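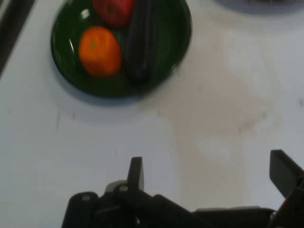

Fruit on a green plate, Stonlow site.

Stonlow Staff Snack and Break Room Pilot
Progress report to the Pevlow Fund, 07/04/2020

Dear all,

You asked for a short report this time, after the last one ran to 6 pages and included a floor plan of a closet. Point taken.

Where the money has gone

Of the $3000 grant, $1000 is still in the account. Most of the rest went on the break room at the Stonlow site: paint, a sink that drains, and chairs that were bought as chairs. The old ones had come from a dentist's waiting room and looked it. Fruit and tea come out of the running costs line, which is on budget, mainly by virtue of our having stopped buying grapes. Grapes do not last past ten in the morning.

What has been done

The room opened in May. Breaks are now staggered so that the packing line and the office don't all want the kettle at once. The packing line agreed to this quickly. The office asked for a trial period, then a second one, and is now doing it without having formally said yes.

We sent a short survey to the 50 people on site and some 6 of the replies were about parking. The others were mostly kind. People like having somewhere to sit that isn't their car. Several asked for a window, which we have passed to the landlord, Mwakalinga Properties, who have passed it back.

What has not been done

The vending machine from Zulludora is late. We were first told it was on a truck, then that it was waiting for a part, then that it was on a different truck. We have not paid the balance and don't plan to until it is standing in the room and giving change.

The quiet hour has not worked. It was quiet, but only in the sense that everyone went outside to talk. We would like to drop it and spend the money set aside for signs on a second refrigerator shelf - the current labeling system is mostly threats.

Next quarter

Finish the shelving. Get the machine or get the deposit back. Repeat the survey with a separate box for parking.

We would also like your approval to move $50 from signs to shelving. The form is attached, signed in both places this time.

Stonlow site office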